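NOTICE TO RESIDENTS OF SILSTEAD REGARDING THE BELL

Short fiction

Issued by the Office of the Town Clerk, January 5, 2021

1. Residents are advised that the bell in the tower of the former Jultano Street School will no longer be rung at eleven minutes past the hour. The Office regrets any inconvenience to households that have come to rely on it.

2. The Office has received a number of letters asking how the practice began. The records are incomplete. The earliest entry in the bell log is in pencil and reads "11 past, as instructed." No instruction has been located. The page before it has been removed with a blade, neatly, close to the binding.

3. It is known that the school closed in July of the year the cannery shut, and that the building passed to the town for the sum of two dollars. The deed lists the contents as desks, one piano (unsound), and the bell. The deed does not list a ringer. The position nonetheless appears in the town accounts the following spring, under Sundries, at a wage of 200 dollars a year, and it has appeared there each year since without being raised or questioned.

4. The last holder of the position served for most of her adult life. She lived in the rooms above the Jendico Bakery and walked to the tower by way of the creek path in all weather. She was not asked to ring through the night and did not do so, except during the flood, when she rang without stopping until the lower streets were clear. The Office wishes to record its gratitude for that night. It was not recorded at the time.

5. She submitted her resignation in writing. It was one line long and gave no reason. It was placed under the door of this Office after closing, with the tower key and a pair of grey wool gloves, the palms of which had been mended many times in different colours of yarn.

6. The Office advertised the vacancy in the usual manner. Two applications were received. The first applicant withdrew after climbing the stairs. The second was a boy below the age at which the town may employ a person, and he was thanked for his interest.

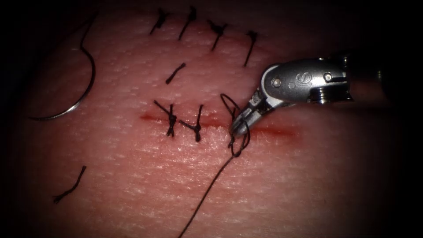 7. In the absence of a ringer, the Office considered an automatic striker of the kind fitted at Chiba Landing, across the lake. A delegation was sent to hear it. The delegation reported that the striker was punctual and that they had not cared for it. When asked to expand on this, one member wrote that the bell at Chiba Landing sounded as though it was being told what to do. The Office does not consider this a technical objection but has kept it on file.

8. It was therefore resolved that the bell would fall silent, and that the wage would be returned to general revenue. The resolution passed without debate. The meeting was then adjourned, and those present remained in their seats for some time. The minutes do not say why. The clerk who took the minutes believes they were waiting for eleven past.

9. Since that evening, the following matters have been reported to the Office and are set down for the public record.

The ferry has twice left early. The captain states that he has never owned a watch.

The dogs on Mill Lane, which formerly howled at each ringing, now howl at the same minute in the same manner.

A resident of the seniors' lodge, who had not spoken to her sister across the hall in many years, knocked on her door to ask if she had gone deaf. They are understood to be taking their meals together.

The bakery has burned its second batch of rolls on several mornings. Its owner has asked if the town would consider compensation. The town would not. The Office has, however, been buying the burned rolls.

10. Residents have asked whether the former ringer might be persuaded to return. The Clerk called on her in person. She was well, and had a kettle on. She explained that as a young woman she had found the first ringer's instructions tucked inside the frame of the bell, on the page missing from the log. The page said that a child from the school had been lost in the woods beyond the creek, and that the bell was to be rung at eleven past, the minute the child was last seen, so that there would be something to walk toward. It was to be rung until the child came home.

11. The Clerk asked whether the child had been found.

She said that she had always supposed not. Then, in the autumn, an old man had got down from the bus and stood beneath the tower with his hat in his hands. He stayed for three ringings. When she came down he asked her who it was for, and she told him. He said he had been living in another province under another name. He had heard it the whole way, he said, on the morning he left, and had kept walking. He wished to apologize for the trouble.

She gave him a cup of tea, and he took the evening bus. She wrote her letter that night.

12. The Office has no procedure for a matter of this kind. The Clerk has entered the page in the log in its proper place, using archival tape, and has closed the entry.

13. The tower will be locked for the winter. Any resident wishing to see the log may do so at the front counter during office hours. The gloves are in the drawer beneath it and may also be seen on request.

14. A further application for the position has been received from the boy mentioned in item 6, who points out that he will be of age in July. He has been told that there is no position. He has asked that his letter be kept on file, and the Office has agreed.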